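Looking After a Wooden Tabletop
3 Dec 2019 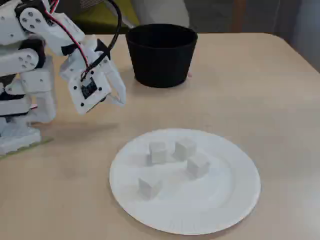 Most of the damage I see on wooden tables comes from water left standing and from the wrong cleaner. Both are easy to avoid. These are the things I do at home and the things I tell people who bring furniture in to the repair evening in Pukcombe.

Everyday cleaning

Wipe the table with a cloth wrung out hard in warm water and a drop of dish soap. Wipe again with plain water, then dry it with a towel. Go with the grain. Crumbs and sand should be brushed off before the wet cloth goes anywhere near the wood, or you will drag them across the finish.

Skip the all-purpose sprays. Many contain ammonia or alcohol, and a shellac finish will go cloudy from either one. Skip silicone polishes too. They look good for a week, and later on any new varnish will pull away into little craters over the spots where the polish soaked in.

Find out what finish you have

You need to know this before you repair anything. Pick a spot on the underside of the overhang where the finish matches the top. Put a drop of rubbing alcohol on it and wait a minute. If it turns sticky, it is shellac. If nothing happens, try a drop of lacquer thinner with the window open. Lacquer softens. Polyurethane and other varnishes mostly stay as they are, though some will wrinkle. If a drop of water soaks in and darkens the wood, you have oil, wax or bare wood.

White rings

A white ring is moisture caught in the finish, and it usually comes out. Try these in order and stop when one works.

Leave it alone for a day or two. Fresh rings often fade by themselves.

Lay a dry cotton cloth over the ring and go over it with an iron on low, no steam, for a few seconds at a time. Lift the cloth and look each time.

Rub in a little petroleum jelly, leave it overnight, and wipe it off in the morning.

If there is still a mark, use 0000 steel wool with a bit of mineral oil, very lightly, along the grain. This will change the shine, so you may have to do the whole top to make it match.

Black rings

Black marks are in the wood itself. Usually it is iron from a can or a plant stand reacting with the tannin. Oak is the worst for it. The finish has to come off first, then you brush on oxalic acid (sold as wood bleach) mixed the way the package says. Wear gloves and eye protection. Rinse well, let it dry overnight, and don't sand until the residue has been washed off. The dust is bad for your lungs.

Dents

A dent with no torn fibers can be steamed up if the wood is bare or oiled. Put a few drops of water in it, let it sit 5 minutes, lay a damp cloth on top and touch it with the tip of a hot iron. Repeat until it is level. Roxana Benavides got a hammer mark out of a beech top this way in four tries. Don't do it on veneer, as the heat can loosen the glue.

Scratches

For light ones, a wax stick close to the wood color is enough. Buy one shade lighter than you think. Dark wax in a light top shows more than the scratch did.

Oiling

I oil our kitchen table every February, when the heating has dried it out, and once more in the fall. Clean it and give it a full day to dry. Sand with 330 grit if you can find it, otherwise 320, just enough to take down the raised fibers. Vacuum, then wipe with a cloth that is barely damp.

Put the oil on thin with a lint-free rag. Wait 15 minutes and wipe off everything that hasn't soaked in. If you leave extra oil it turns gummy and you'll be scraping it off later. A second coat can go on the next day. Keep hot dishes and wet glasses off for 7 days.

Oily rags can catch fire on their own. Spread them flat outdoors to dry, or put them in a metal can of water with a lid. Do not ball them up in the trash.

Glides and wobbles

If the table rocks, check the floor before you cut a leg. Turn the table a quarter turn. If the rocking moves to a different leg, the floor is the problem and a felt pad will fix it. Tighten the leg bolts once a year. Wood shrinks in the dry months and they do work loose.

Zsófia Vida wrote to ask about beeswax over oil. It's fine once the oil has cured, but it has to be stripped with mineral spirits before you oil again. I leave it off tables and keep it for drawer runners.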